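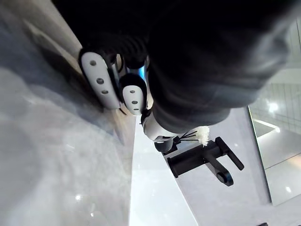 Three Months With a Black Faucet and a Marble Counter

I put off writing about the bathroom because I wanted to live with it first. People who write about their new bathroom the week it is finished are writing about the store, and I wanted to write about the cleaning. It has been 3 months now and I have opinions.

The short version is that I like the faucet more than I expected, I like the marble less than I expected, and dusting turned into a bigger part of the job than wiping.

The faucet

It is a matte black faucet with a long rectangular body and a flat lever handle. I bought it from Cuner, who sell mostly online and have one small showroom two towns over. I had wanted chrome. The Cuner showroom had the black one at eye level and the chrome one down by the floor, and I suppose that worked on me.

It is mounted on the pale gray wall behind the counter. That was the plumber's one real objection to the whole plan. A wall faucet means the pipes have to be set before the wall is closed, so you have to know exactly how high your counter is going to be, and at that point our counter was still at the stone yard. We taped a piece of cardboard up and pretended to wash our hands at it for a couple of days. Then we moved it up an inch and told him to go ahead.

I would do the wall mount again. There is no ring of gunk around the base on the counter because there is no base on the counter. With the old one I used to go around it with a toothbrush every other Saturday, and I don't miss it.

What matte black shows is dust and hard water. It does not show fingerprints much, which was my main worry. The hard water leaves pale spots that you can see from the door in the morning, when the light comes in low. The dust sits on top of the flat parts. A long flat body is a shelf, when you think about it, and so is a flat lever. The old faucet was round and everything slid off it.

How I clean it

I ruined the finish on a towel hook in the first two weeks by using a spray cleaner with bleach in it. It left a cloudy streak. The hook was cheap and I replaced it, but I have been careful with the faucet ever since.

The routine now is that I dust first, while everything is dry. I use a small duster with a white fluffy end, and I run it along the top of the body, over the lever, and then around the round part where it meets the wall. If you wipe before you dust, the dust turns into gray paste and collects in the gap under the lever, and then you are in there with a cotton swab.

After dusting I go over it with a damp cloth and then a dry one. Plain water is enough most weeks. When the spots build up I mix a little white vinegar with a lot of water, put it on the cloth (never straight on the faucet), wipe, and rinse it off right away. The vinegar has to stay off the marble. I lay an old hand towel over the counter before I bring the vinegar into the room at all.

The dry cloth matters more than the damp one. I skipped it for a week in September, when we had family staying and the bathroom was never free, and the spots were back by Tuesday.

About dusters

I went through a few of these. The big one we use on the ceiling fan was useless in here. It knocked the soap over and couldn't get behind anything. The microfiber kind on a flat plastic paddle was fine for the counter but too wide for the space between the lever and the body.

The kind I settled on is small and soft at the end. It gets around the handle without my having to lift anything. I shake it out of the window after each use and wash it in the sink with a drop of dish soap when it starts to look dull. It takes most of a day to dry, so wash it in the morning if you want to put it away the same night. Don't put one on the radiator. I did that to the first one and it came out like straw.

Hakik makes a refillable one that a neighbor swears by. I tried hers. The fluff came off the handle twice while I was using it, and I didn't like fishing it out of the drain.

The marble

It is gray and white, polished, with soft cloudy veining, and the edge is bright white. It came from a yard called Redeck. We picked an offcut left over from somebody's kitchen, which brought the cost down a great deal. The full bathroom came to almost 2,000 dollars without labor, and the counter would have been more than half of that if we had bought a whole slab.

It is the best looking thing in the house. It is also a lot of trouble. Polished marble etches if you leave anything acidic on it, and etching is not a stain, so you can't scrub it out. The shiny surface has been eaten away in that spot and the dull mark is the stone itself. Lemon, vinegar, some face products, some mouthwash. I have one etch mark the size of a dime near the back left corner, from a bottle of toner with a drip down the side. I keep the soap dish on it.

For the everyday cleaning I use a pH-neutral stone cleaner from Tuhiwai. A bottle is 9 dollars and lasts me about a season. Before that I used a few drops of dish soap in warm water, which is fine for the stone but leaves a film if you don't rinse, and the film shows up the moment the light is on. You can see every smear on a polished top when there is a lamp reflecting in it. I bend down and look across it sideways when I'm finished, and I nearly always find a patch I missed.

We sealed it before we used it and I will do it again in the spring. The test is to put down a few drops of water and come back in fifteen minutes. If the stone has gone darker under the water it needs sealing. Ours has not gone darker yet. The sealer does nothing about etching, by the way. The man at the yard told me so twice and I still half believed it would.

The order I do things in

Clear the counter completely. I used to work around the cup and the soap and it took longer.

Dust the faucet and the top of the mirror, and let whatever falls land on the counter.

Dust the counter, pulling everything toward the front.

Wipe the faucet damp, then dry.

Spray the stone cleaner on a cloth and do the counter from the wall forward, finishing along the white edge. Toothpaste likes that edge. A dried spot of it will come up if you hold a wet cloth on it for a minute, and you should not pick at it with a fingernail file, even a soft one.

Dry the counter. Put things back.

The whole thing takes less time than it did to type that out. I do it twice a week, and the dusting part on its own whenever I notice the faucet looking gray.

Would I buy them again

The faucet, yes. I would still get black, but I would look harder at the rounded version, which cost 100 dollars more and which I talked myself out of in the showroom.

The marble, I am not sure. My sister has a quartz counter and she puts her curling iron supplies and her nail polish remover wherever she likes. I would probably go honed next time, because a honed finish is already dull and the etch marks don't jump out. Then I walk in there at night with just the small lamp on and I think it was worth it.

Next on the list is the grout in the shower, which is supposed to be white. I have bought a brush for it and haven't opened the package.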